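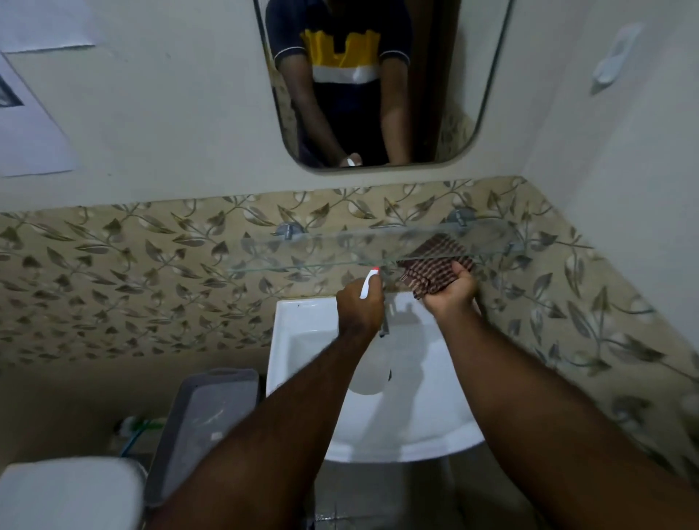 Washbasin area, glass shelf: small white object and checked cloth

Mumdale House bathroom care project
Progress report to the Marchand Fund, second period
Prepared by Roswitha Nolte

This has been a really good stretch for us, and I'm glad to be writing it up while it's still fresh. When you approved the grant, the shared house at Mumdale had a cleaning rota that said "bathroom" and nothing else. Everyone read that word differently. For some it meant the floor, for others the toilet and a quick rinse of the basin, and the glass shelf over the basin got whatever was left of a person's patience.

We now have a written routine for the washbasin area, and people are using it! It goes from the top down: mirror, shelf, wall tiles behind the basin, faucet, basin, then the floor. Each bathroom has its own spray bottle and its own cloths, and the cloths go in the wash after every round.

Spending to date is $282, nearly all of it on cloths, spray bottles and refills. The refills come from Hernivton, who deliver to the back door and take the empty containers away again. I had budgeted for a second order of bottles and we haven't needed it, so I would like to move that line over to replacement hooks and shelf clips if you agree.

The mirror

We started with the mirror and learned the most from it. Our first instruction sheet said to spray generously, and people did. Afshin Heydari ran a small comparison over the month of July with two ways of working, one with the spray going all over the glass first, the other with a few squirts and the cloth following right behind. 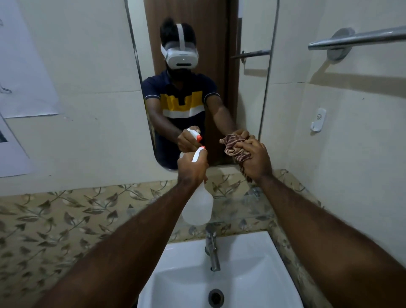

The second way won easily. It uses less product, and there is much less running down to the bottom edge, where it used to sit behind the metal trim and leave brown marks. Keeping the cloth close to the bottle hand also seems to make people work in rows, left to right, so they miss fewer patches up in the corners. Afshin has rewritten the sheet and it now fits on one side of paper.

Streaks are still our most common complaint. We tried newspaper (messy), paper towels (fine but expensive) and a rubber blade, which is great on a big pane but clumsy on a mirror with rounded corners. For now we spray, wipe with the damp side, then fold the cloth and go over it again with a dry side. 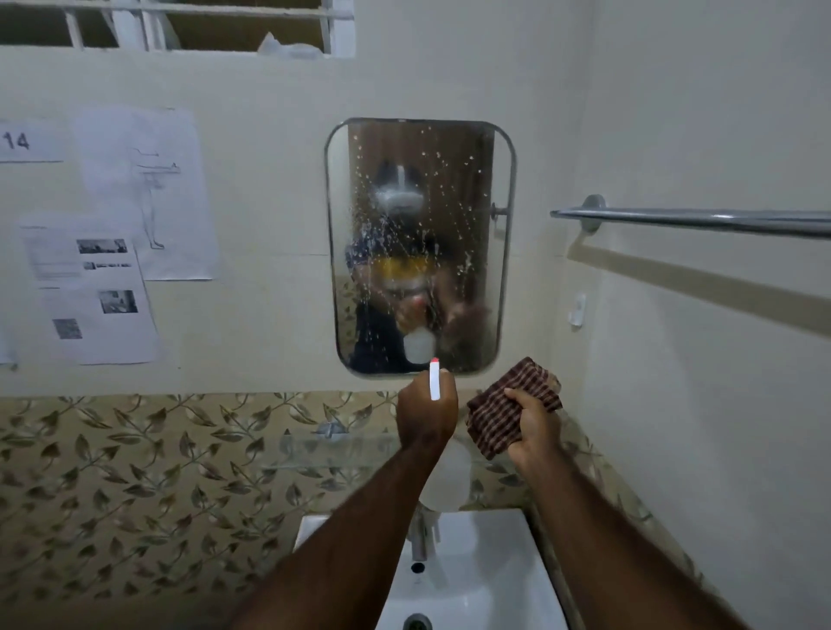
Fasil Lemma thinks we should give up on the spray for mirrors altogether. He wrote to me that plain warm water and a well-wrung cloth did the job at his last place for years, and that half of what we call streaks is product nobody wiped off. I think he may well be right, and we will try his way on one floor in the next period. If it works, the refill budget drops again.

Training

We have held 5 short sessions so far, with 31 residents and staff taking part. Gadisa Fikre leads them in the bathrooms themselves, two people at a time, which suits the size of the rooms. It takes longer than a talk in the common room would, but the questions are so much better. People ask about their own shelf, or the hook that keeps falling off.

The back of the basin

The part of the routine I was most eager to add is the strip where the basin meets the wall. It is awkward to reach behind the faucet and it is where discoloring starts. 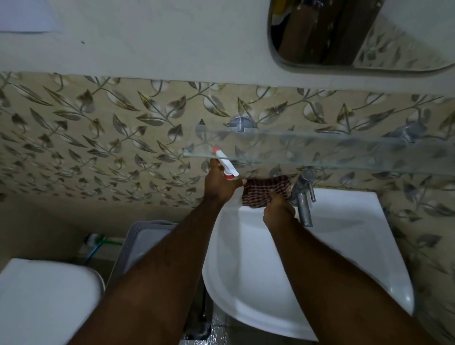 Our sheet now says to lay the cloth along the back ledge and work it in toward the base of the faucet, then around to the other side. Where the joint itself has gone dark, wiping alone may not bring it back. Alois Steiner has looked at resealing and would like to do a first basin himself before we ask for a quote. He needs sealant and a free morning, and I have promised him both.

Next period

Fasil's water-only trial on one floor
Resealing the first basin
Laminated copies of the new sheet, one per bathroom
A simple stock list in Tisis so that we stop ordering cloths twice

I will send the receipts separately, along with the attendance sheets from Gadisa.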